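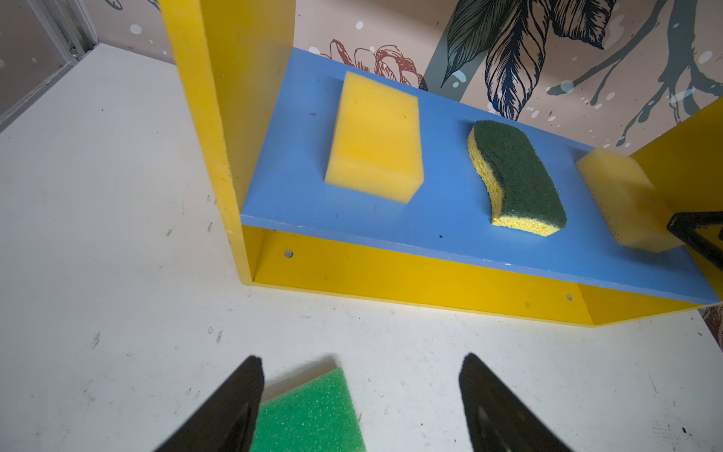 **How long should a washing-up sponge last before it starts to smell?**

Posted by Divina Dagdag, Mar 21, 2020, in Kitchen & Laundry

We moved to Lurkville in the new year and the sponges here go sour very quickly. In the old flat I got two weeks out of one without thinking about it. Now it's a few days and then there's that smell on my hands after doing the pans. Same brand of liquid, same sort of sponge (foam with a green scrubbing side).

Things that are different: the water is much harder, the kitchen faces north, and the sink has a little moulded dip at the back where the sponge sits. I have tried rinsing in boiling water, which helps for an evening. My mother says bleach. I'd prefer not to.

Should I be buying something else, or is it how I'm keeping them?

---

**Answer 1** (14 people found this useful)

It's the dip. Water collects in it and the sponge never dries out. Stop using it and stand the sponge on its long edge somewhere air can get to both sides. A wire rack is fine, so is a slatted soap dish.

What I do:

- rinse under the hot tap until no more food comes out
- squeeze hard, don't wring, as wringing tears the foam
- leave it out of the sink overnight
- keep a second one and swap them each morning

The swapping matters most. Each one gets a full day off. I get about 8 weeks out of a pair, though by the end they're only good for the hob and then the bin.

Keep spares well away from the sink too. The cupboard under ours is damp and a whole pack went musty in there before I'd opened it. An open shelf is better.

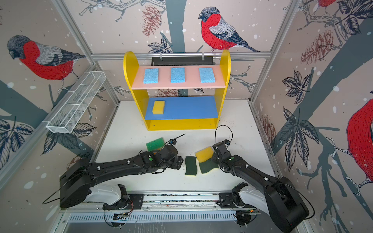 *Three light blue ones on the pink shelf, a thick yellow one on the blue shelf below.*

On boiling water: it does knock the smell back but it doesn't get rid of the grease, and the grease is what goes off. Wash the sponge with a drop of liquid first.

— Oddur Lykkegaard

---

**Answer 2** (2 people found this useful)

just buy cheap ones and chuck them. 69p in Reisinger for a pack, I change mine when I change the tea towels. never had a smell

---

**Answer 3**

Agree with Oddur about drying. I'd add that it helps to have different sponges for different jobs, and to stick to it.

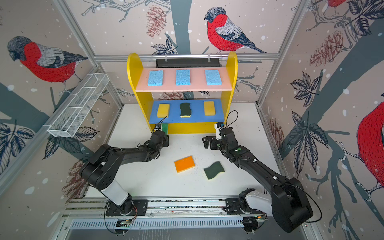
Ours go by colour. One colour for dishes, one for worktops, and anything with a scrubbing side is for the oven and the bath. Raw meat gets kitchen roll. When a dish sponge gets tatty it moves down to floors and the bike.

I switched to a brush for plates last May and kept sponges for glasses only. Brushes dry in an hour or so even in a cold kitchen. Bristles don't get into mugs very well, so you'll want both.

Hard water won't make it smell but it does leave the foam stiff. A soak in white vinegar and water sorts that out. Don't do it on the same day as bleach, if you do end up going that way.

---

**Comment from Divina Dagdag**

Thanks all. Sponge is out of the dip and I've started a second one. Will look for a brush. Does the vinegar need to be neat or watered down, and how much?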